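Gramden–Arko Consultations

The Gramden–Arko Consultations are a series of meetings between the foreign ministries of Gramden and Arko, two neighbouring states with a shared land border of 440 kilometres. They are held twice a year, alternately in each capital, and deal with border crossings, river use, customs and the recognition of documents. The consultations have no treaty basis. They rest on an exchange of notes, which either side may end with 26 weeks' notice.

Background

Relations between the two states were conducted at ambassador level until Arko withdrew its ambassador over the closure of the road crossing at Flaltthorpe. For the next three years messages passed through the trade offices, which had remained open. A proposal for regular talks between deputy ministers was made by Gramden and accepted after Arko asked that fishing rights be left off the agenda. The first round was held at Flaltthorpe in August, in the former customs hall on the Gramden side.

Format

Each delegation is led by a deputy foreign minister and may include up to 12 officials. The host chairs the opening session and the visiting side chairs the second. Working groups meet between rounds and report in writing. The group on trade covers machinery, farm goods and timber, and has met more often than the others. 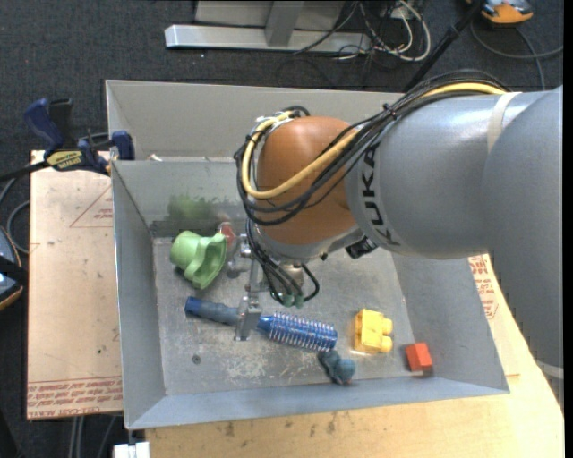

The working languages are those of the two states, with interpretation supplied by the host. A joint statement is issued when both sides agree to a text. When they do not, each ministry publishes its own summary, as happened after the fourth and seventh rounds.

Pawlak Note

The Pawlak Note is the best known document to come out of the consultations. It is named after the village where it was drafted and sets out the procedure for reopening a closed crossing. A closure must be notified within 55 hours and reviewed by both sides before it can be extended. The note was signed for Gramden by Maja Kozłowski, then deputy foreign minister, who led the delegation for five rounds.

Its legal standing is disputed. Gramden treats it as a political undertaking, while Arko has cited it before its own courts as binding.

Results

The Flaltthorpe crossing was reopened to foot traffic after the third round and to lorries after the sixth. Under the arrangement on documents, 2,355 school and trade certificates were recognised in the first year. Talks on river use have made less progress — the two sides still use different gauging points, and no common figure for summer flow has been adopted.

See also

Flaltthorpe crossing
Pawlak Note
Foreign relations of Arko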